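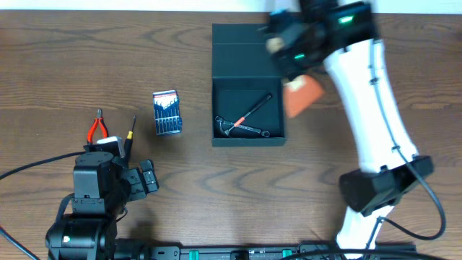 Section 2. Planning and Budget Before You Order

Please read this section before you send the order form for the Plila two-arm bench station. Most of the delays we see come from the planning, and they are expensive to correct later.

2.1 Decide the tasks

1. Write down every task the station must do in the first year. Use simple sentences, for example "put hand tools into a toolbox".
2. For each task, list the objects by name. Hammers, wrenches, pliers and screwdrivers have very different shapes, and the standard fingers do not hold all of them equally well.
3. Mark the objects which are thin or have a smooth handle. For these you may need the Rustov finger set, sold separately.

Note: Buy the real objects now and keep one spare of each. Spare objects are often forgotten in the budget.

2.2 Measure the place

1. Measure the table on which the arms will work. Both arms must reach the middle of it.
2. Leave 80 cm free behind the base frame for the cables and for the person who makes service.
3. Check that the table does not move when you push it strongly by hand.

Caution: Do not count the cable loop at the elbow as free space. When the arm extends, the loop goes outward and can catch on a shelf or a chair.

2.3 Prepare the budget

1. Begin with the price on your Bredia quotation. It includes two arms, two grippers and the base frame.
2. Add the yearly service plan, 1,363 dollars.
3. Add the spare cable kit, 671 dollars. We recommend to order it together with the arms, as a separate shipment takes 19 working days.
4. Add the table, the task objects and the training hours of your operators.
5. If you buy through Ocampo, ask if the delivery to the upper floor is included. Usually it is not.

Note: Prices are valid from May 2024 and are without tax.

Caution: Do not save money on the emergency stop. Each operator position must have its own button, within reach of the hand.

When the list is complete, continue with Section 3, Receiving the Boxes.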